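Oltar株式会社、ケーブル保管・結束用品「Skellus」シリーズの改訂版を発売
事業所の備品管理向けに全3区分を再編、保管手順書を同時公開

2022年8月 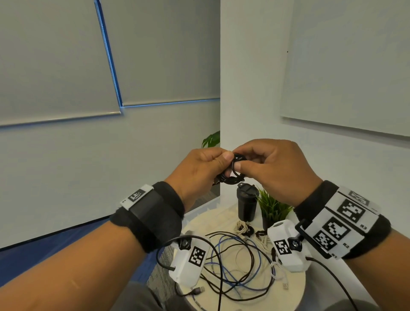

概要

Oltar株式会社(以下「当社」)は、事業所および教育施設における小型ケーブル類の保管を対象とした結束・収納用品「Skellus」シリーズを改訂し、販売を開始しました。改訂の対象は、結束バンド、仕切り付き収納トレー、識別ラベルの3区分です。あわせて、保管手順書「ケーブル類の巻取りと保管 第2版」を当社ウェブサイトで公開しました。手順書の閲覧および印刷に費用はかかりません。

改訂の背景

情報機器の更新に伴い、事業所の備品棚には用途や規格の異なるケーブルが蓄積します。電源用、映像用、音声用、データ用のケーブルが同一の箱に混在している場合、必要な1本を取り出すまでに複数のケーブルを解く作業が生じ、その過程で端子部に曲げ荷重が加わります。

当社は2月に、既存の取引先を対象として保管状況に関する書面調査を実施し、662件の回答を得ました。回答のうち115件には、被覆の折れ癖または端子根元の緩みを理由とする廃棄の記載がありました。自由記述欄では、巻き径が担当者ごとに異なること、結束材の締めすぎ、ラベルの脱落の順に指摘が多く見られました。今回の改訂は、この調査結果に基づいています。

製品区分と主な変更点

(1)結束バンド
面ファスナー式の帯を採用し、従来品に設けていた金属製の留め具を廃止しました。帯の片端に長穴を設け、ケーブルの一端に固定したまま開閉できる構造としています。締付け位置の目安として、帯の表面に目盛線を印刷しました。幅は細幅と標準幅の2種類です。

(2)仕切り付き収納トレー
仕切り板の差込み溝を等間隔に配置し、巻き径に応じて区画の寸法を変更できるようにしました。底面には通気用の開口を設けています。従来品の外形寸法を維持しているため、既設の棚板および引出しをそのまま使用できます。

(3)識別ラベル
巻付け式の旗型ラベルに変更しました。記入面は油性筆記具およびラベル印字機に対応します。種別、長さ、取得年月、保管場所の4項目を標準の記入欄とし、裏面を点検記録欄としました。

手順書の内容

手順書では、保管前の点検から棚への格納までを次の順序で定めています。

1. 機器および電源からケーブルを取り外す。端子の外殻を持ち、被覆部を引かない。
2. 全長を伸ばし、被覆の傷、変色、膨れの有無を確認する。
3. ねじれを端子側から順に戻す。
4. ケーブルの癖に沿って輪を作る。肘と手の間に掛けて巻く方法は用いない。
5. 巻き径は、ケーブル外径に対する最小曲げ半径を下回らないこと。最小曲げ半径が不明な場合は、手順書の付表1を参照する。
6. 端子を輪の外側に出し、結束バンドで1か所を留める。帯とケーブルの間に指先が入る程度の締付けとする。
7. ラベルを端子の近くに取り付け、種別ごとの区画に収める。

長尺のケーブルについては、順巻きと逆巻きを交互に重ねる方法を別章で扱っています。コイル状に成形されたカールコードは対象外とし、伸ばした状態で保管しないことのみを注意事項として記載しました。

第2版では、点検で不良と判定したケーブルの取扱いに関する項を追加しました。不良品は保管区画に戻さず、赤色の帯を付けて分離し、所属組織の廃棄基準に従って処理するものとしています。補修後の再使用に関する規定は設けていません。

事前運用

発売に先立ち、Paredes社の研修施設において、改訂版の事前運用を行いました。同施設の備品管理を担当するMarlene Lopes氏は、次のように述べています。

「貸出品が戻るたびに巻き直す作業があり、巻き方は担当者に任せていました。手順を統一した後は、棚卸しの際に箱の中身をすべて出す必要がなくなりました。ラベルの裏面に点検日を書けるようになった点も、運用に合っています。」

事前運用で寄せられた意見を受け、トレーの仕切り板に品名記入用の平面部を追加しました。また、細幅の帯の長さを、試作段階の仕様から延長しています。

販売について

結束バンド、トレー、ラベルはそれぞれ単品で販売するほか、3区分を組み合わせた導入セットを用意します。導入セットの初回出荷数は2,000組です。国内の販売は、事務用品卸のTostierを通じて行います。従来品の販売は在庫がなくなり次第終了しますが、従来型トレー用の仕切り板は補修部品として供給を継続します。

当社製品企画部長のGraham Mottramは、今回の改訂について次のように述べています。

「部材の種類を増やすことは避け、既設の棚で使えることを条件に寸法を決めました。手順書は製品を購入していない事業所でも利用できる内容です。付表の曲げ半径は、ケーブル製造者の指定値がある場合にはその値を優先してください。」

使用上の注意

・通電中のケーブルを結束した状態で使用しないでください。発熱の原因となります。
・収納トレーは屋内専用です。直射日光の当たる場所および高温多湿の場所には設置しないでください。
・識別ラベルの粘着面を光ファイバーケーブルの被覆に直接貼り付けないでください。
・結束バンドは荷物の固定および吊下げには使用できません。

会社概要

商号:Oltar株式会社
事業内容:事業所向け収納用品および配線用品の企画、製造、販売

本件に関する問い合わせ先

Oltar株式会社 広報担当 Beryl Lockwood
製品仕様および手順書に関する問い合わせ:製品企画部 Malcolm Parsons
お問い合わせは、当社ウェブサイトの専用フォームで受け付けています。

記載の仕様は発表時点のものであり、予告なく変更する場合があります。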